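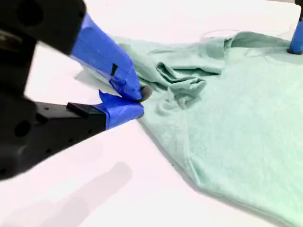 About Woltitz

Woltitz makes shelf fixtures and display pieces for small and medium-sized food stores: bread racks, bulk bins, basket stands, sign holders, and the clip-on ticket rails that hold your prices along the front of a shelf. We sell to independent grocers, co-ops, farm stands, bakeries and the occasional museum gift shop, and we are always glad to hear from a store we haven't met yet.

How we got started

The company grew out of a bakery counter in Jestolell, where Ffion Ruddock was the morning manager and Berwyn Harries delivered the bread. Ffion had been complaining for a long while (she will tell you so herself) about a wire rack that tipped forward whenever the bottom basket was emptied first, and customers always emptied the bottom basket first, since that was where the rye went. Berwyn had a welder in his garage and a free evening. The rack he brought back had a wider foot and a slight backward lean, and it stayed put. The produce manager wanted one, then his sister's store in the next county wanted 3, and by January Berwyn had given up the bread route and Ffion was writing orders in the back of a recipe notebook, which we still have in the office.

That first rack is still in our catalog, by the way, under the name Filovard. The foot is the same width. The baskets have been made a little deeper, and you can now get it on casters, which Berwyn was against at first and has come around to.

What we make today

Our catalog runs to 492 pieces, and we know that's a lot to page through! Many of them are the same fixture in a different width or finish, so please don't feel you have to read it front to back. Most new customers begin with one aisle, or one endcap, and add on as they see what their shoppers do with it. A set of bulk bins may need its scoops on the left side in one store and on the right in another, just depending on which way people come around the corner from the dairy case, and we would much rather talk that over with you on the phone than have you guess.

Standard pieces ship in 7 business days. Painted pieces take longer, especially in the fall, when everybody remembers the holidays at once. We also cut rails and shelves to odd lengths — old buildings have odd walls — and there's no minimum on a custom cut. 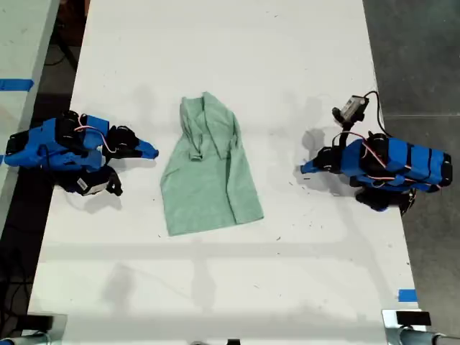 The people you'll talk to

Baltasar Alcaraz answers most of the calls. He ran the floor of a neighborhood market for years before he came to us, and he has reset more cereal aisles than he would care to remember, so if you tell him your gondolas are a discontinued size he will very likely know which one, and what fits it. Send him a rough sketch of your floor, pencil is fine, and he'll send it back with notes.

Iolanda Bastos looks after signs and tickets. Her feeling is that a price should be easy to read from the far side of a cart, and she has talked a good many of us out of fancy lettering over the years. She keeps a drawer of sample tickets and will happily mail you a few to try on your own shelves under your own lights.

Kenneth Cruickshank runs the paint line and the packing bench. If your order comes with extra screws taped inside the lid, that was Kenneth. Ffion still visits stores whenever she can get away from the desk, and Berwyn is out in the shop most mornings, working on whatever is next. Lately that has been a tall stand for cut flowers, and it's not quite ready.

Come and visit

Our showroom is at the Mridha Street end of the old feed building in Jestolell, with parking around the side. We have one full aisle set up with real groceries on it, and you are welcome to move things around and see how they sit. We can seat up to 25 for our shelf-setting workshops, which are free for customers and their staff. Bring lunch, or don't — the bakery is still just down the street, and Ffion will point you to the rye.

If you're far away, call or write and we'll gladly put a catalog in the mail along with a paint chip card and an order form.

Page last updated 25/02/2018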